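The lid and where it goes

Last updated: 17 May 2019

A pot arrives at the table as two objects. The pot itself is usually provided for: there is a trivet, a board or a folded towel, and someone has cleared a space. The lid is seldom provided for. It comes off in one hand while the other hand holds a spoon, and at that point it needs a surface of its own, close by and at least as wide as the pot.

This article deals with the common glass lid with a metal rim and a center knob, and with the small round table, where the shortage of space is worst. Most of the notes were made over the past winter in a rented kitchen in Lorkthorpe, with a Dadow stockpot and two smaller pots bought secondhand in Astwood.

Rim, glass, knob

The usual glass lid is a shallow dome of tempered glass with a pressed metal band around its edge. The band protects the glass, which is much weaker at the edge than on the face, and it carries the step that locates the lid on the pot. A lid that has dropped into its step sits level and resists sideways pushing. A lid that has not will rest with one side high, and it will slide if the pot is moved.

The knob is held by a single screw through the glass, with a washer on each side. Two faults are common. If the screw is loose, the knob turns in the hand and the lid swings. If it has been overtightened, the glass carries a permanent load around the hole. The screw should be turned until the knob stops rotating, then left alone. On the Dadow the screw worked loose in January, after 19 washes, and needed a quarter turn.

A knob is a poor handle for tilting. The fingers close on it from above, and the weight of the lid hangs evenly below the grip only while the lid is held level. As soon as one edge drops, the knob tries to roll between the fingers. A bar or strap handle controls tilt better but stands higher and makes the lid harder to store.

Water collects on the underside of the dome and runs to the lowest point of the rim. With the lid level, it stays spread out. With the lid tipped, it gathers on one side and drips. The practical method is to tip the lid briefly over the open pot, count to 3, then level it before moving across the table.

Space on a round table

A round table loses its corners, and corners are where lids tend to end up on a rectangular one. What remains is the rim of the table, already used for plates, and the middle, where the cups and bowls collect. Small items should be grouped at the far side, leaving one clear area next to the pot for the lid. The width of that area is the diameter of the lid plus the knob-side clearance for a hand. For the smaller of our pots, an extra 10 centimeters was enough.

Cloth matters more on a glossy top than on a bare wooden one. A folded kitchen towel raises the pot slightly, keeps the base from skating and takes up drips. Fold it flat and keep the layers even, as a bunched towel will tip a light pot – and a pot that is off level is one on which the lid will not seat. 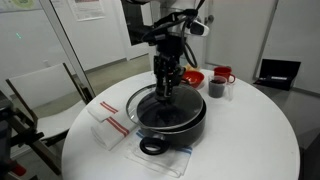
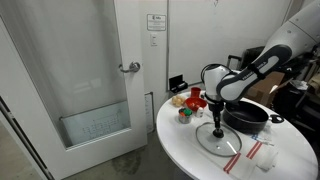

Glass lid, dark pot and striped kitchen towels on a round white table.

Setting the lid down

There are two positions. Knob up puts the wet side on the table, rim down, and leaves the knob ready to grip. Steam trapped under the dome keeps the rim wet, and on a smooth surface the lid can stick lightly or glide. One side should touch first, with the rest lowered after it, so that air can escape. Lifting is the same movement in reverse.

Knob down keeps the table dry and turns the lid into a dish. It also balances the full weight on one small point, and a domed lid with a round knob will rock until something stops it. We do not recommend it for lids wider than 20 centimeters.

A second towel, kept only for the lid, removes most of the difficulty. Plain cotton is better than terry, which catches on the lip of the metal band. Towels with different colored stripes are useful if one is to stay under the pot and the other is to stay clean. The set from Tu that we used shrank unevenly after its first hot wash, but this made no difference once the towels were folded.

Putting it back

Hold the lid level above the pot, lower it until the rim touches, and press lightly on the knob. If one side stands high, lift and start again. Pushing the high side down with a fingertip works on a cold pot but chips glass lids whose band has already bent. A bent band shows as a gap between the metal and the glass, usually opposite the side that was dropped.

Pots with a long handle should be turned so that the handle does not point over the table edge. Loop handles are shorter and cause less trouble, although a towel can catch in them when it is pulled away. Lift the pot first – then take the towel.

Related articles
Trivets, boards and folded cloth
Replacing a lid knob
Storing pots in a narrow cupboard
Kitchen towels: cotton, linen and blends
Measuring cups and why the markings fade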